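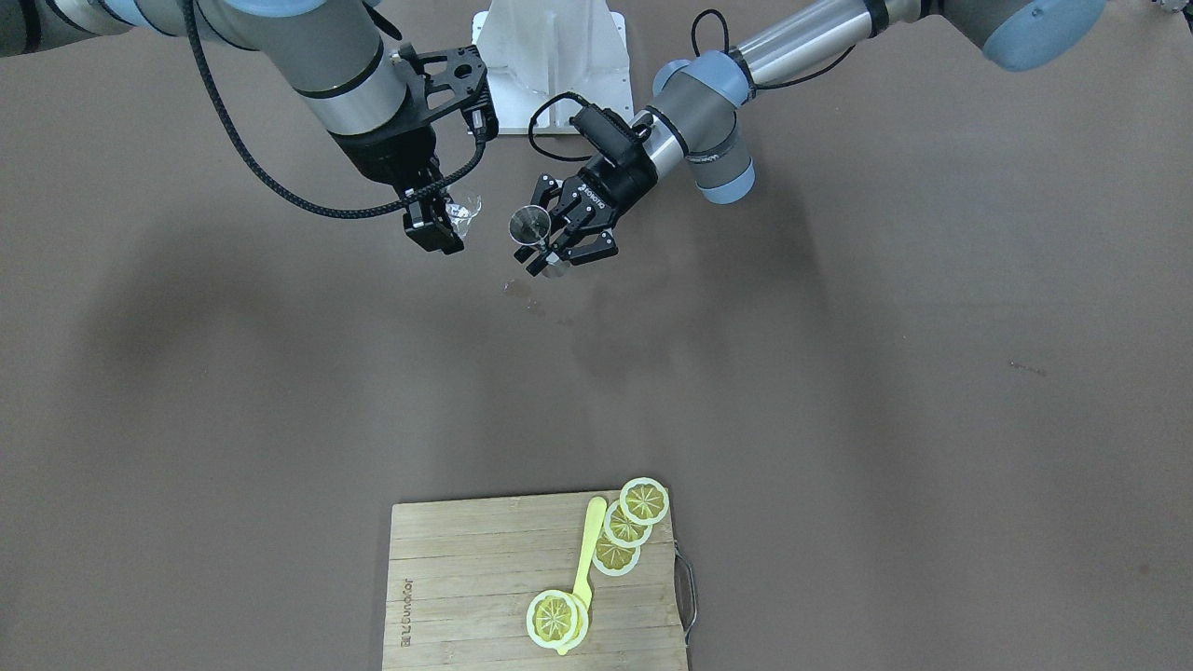

Free Throw Practice Under Fatigue: A Study of Youth Basketball Players at the Castel Sports Hall

Project report submitted by Nabil Zein
Department of Physical Education, Boutros College
19/11/2025

1. Purpose

The project examined whether young players shoot free throws more accurately in games when part of their practice is done while tired. Coaches at the Tirno youth club had scheduled all free throws at the start of training. The club agreed to change this for one of its two teams during October.

2. Participants and Method

Both under-16 teams took part with written consent from parents. The first team kept its usual routine. The second team shot its free throws directly after full-court sprints, in sets of two, with no warm-up shot allowed. Each team completed eight training sessions. At the end of the period, every player took 30 test shots, half of them rested and half after a sprint course of 180 meters.

Scores were entered by hand on a printed sheet and checked by a second student. Shots that touched the rim and dropped in were counted as made. A player who stepped over the line was given no repeat attempt.

3. Results

Rested accuracy was nearly the same for both teams. After the sprint course, the second team made a larger share of its shots, and its players took more time between receiving the ball and releasing it. Two players on the first team improved when tired, which the project cannot explain from the data collected.

4. Limitations

The teams were not chosen at random, and the second team had played together longer. The test shots were taken in a quiet hall without opponents. Game records from the Vurkis League were requested for comparison, but they list only team totals and were left out of the analysis.

5. Recommendations

The club is advised to move half of its free throw practice to the later part of training and to repeat the test in the spring. Heart rate should be recorded at that time. Score sheets are kept at the department office and may be consulted on request.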